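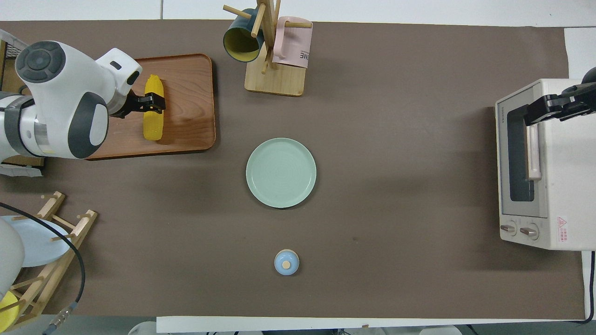
The tray and the mug tree

Pendero Community Help > Home and Kitchen > Wood care

Finish on a wooden serving tray has gone sticky, can it be saved?
Posted by Hiwot Habte, Monday, March 25, 2019
Viewed 2745 times

I have a wooden serving tray with a reddish-brown finish that has gone tacky. It was fine for years. Over the last summer the middle of it started to feel like the back of a price sticker, and now if I leave a napkin on it overnight the napkin leaves fluff behind. The rims feel a bit better than the flat part.

What I have tried so far: warm water and dishwashing liquid, then bicarb paste, then a spray called Reria that is meant for greasy rangehoods. The spray took off some brown colour onto the cloth, so I stopped. After each one it felt clean for a day or so and then went back to how it was.

I don't know what the finish is. It came from a homewares shop in Wenmont that has since closed, and there is no sticker underneath. It is not an antique and it cost me $34, but my mother uses it when she stays with us and I would like to keep it going.

The mug tree next to it in the photo is pale wood and has none of this. It lives on the same bench, gets the same steam from the kettle and gets wiped with the same cloth, so I can't work out why one is sticky and the other isn't.

Things I would like to know:
Is it the finish breaking down, or is it just grease I haven't shifted?
Can I put oil over the top?
If I have to sand it, do I need a machine? I have a cork block and that's it.
Is it all right to keep putting food on it in the meantime? Mostly toast and cut fruit, not always on a plate.

Thanks in advance.

Rogelio Rivera
Accepted by the poster

Sounds like the finish is breaking down. A lot of cheaper trays get a thin coloured lacquer, where the stain and the clear coat are one product. Skin oils, cooking oil and heat soften it over the years and after a while it won't harden again. Colour coming off on your cloth points the same way. Plain grease would have shifted with the first or second wash.

You can check. Wipe a patch on the underside, where hands and food don't go, with a rag and a little methylated spirits. If it goes gummy and colour comes away straight off, it's shellac or a soft lacquer. If nothing much happens on the underside but the top is still sticky, then you might have a layer of old oil sitting on a sound finish, and metho on the top may clear it by itself. Open a window, and keep it away from the stove.

Don't oil over the top. Oil has to get into the wood, and it can't get through a failed coating. It will sit there and you'll have two sticky layers.

To strip it by hand:

Rub it down with metho and old towelling, a small area at a time, and throw the towelling out as it loads up. Lay used rags flat outside to dry before they go in the bin.
Let the tray dry overnight.
Sand the flat with 120 paper on your cork block, along the grain. Go to 180 and then 240. A machine is no help inside a tray anyway, you'll hit the sides.
For raised edges that are rounded over, fold the paper in three and use your fingers. The block will put flats on them.
Vacuum it, then wipe with a barely damp cloth. That lifts the fibres. When it's dry, give it one light pass with the 240.

You will lose most of the reddish colour. Underneath could be nearly anything – I've done one that looked like rosewood and it was rubberwood, quite yellow. If you want the colour back you'd need a stain and then a proper clear coat over it. If you don't mind it pale, use food-grade mineral oil. I use the Barasa one but they're much the same. Flood it on, leave it an hour, wipe off everything that hasn't gone in, and do that 3 times over a few days. After that, once every couple of months.

As for the mug tree, I can't tell from here what's on it. If it's bare or only waxed there's no lacquer to go soft, and it doesn't get handled nearly as much as a tray does.

I'd use a plate until it's done.

gumleaf_kath

I had the same thing with a salad bowl and just rubbed talc into it. Worked for ages. You do have to keep doing it and it looks a bit dusty. Not for food I suppose.

Some people finish the sanding with 2000 paper to get it glassy. I tried and it took all afternoon and then the oil hardly went in, so maybe skip that.

Also check the thing isn't veneer before you sand!! Look at the outside edge. If the grain on the top doesn't carry over to the edge, go easy, you can be through it in a minute.

Comments

Hiwot Habte
Did the metho test underneath. It went gummy straight away and the rag came up brown, so lacquer it is. The grain does carry over the edge as far as I can see. Does it matter that some has already come off unevenly from the spray? There's a lighter patch near one end.

Rogelio Rivera
No, it all comes off anyway. Rinse that end well first and let it dry, you don't want degreaser residue in the wood when you oil it.

Hiwot Habte
Will do. One more, is vegetable oil all right in place of the mineral oil? I have plenty of sunflower.

Rogelio Rivera
I wouldn't. Sunflower stays soft and goes rancid, and you'd be back to sticky by September. Raw linseed or tung will harden if you'd like something plant based, but give either of them a few weeks before food goes near it, and check the tin for added driers.

gumleaf_kath
Seconding no sunflower. The bowl was olive oil, which is how I ended up with the talc.

Hiwot Habte
Mineral oil then. I've bought paper in the three grits and will start on the underside.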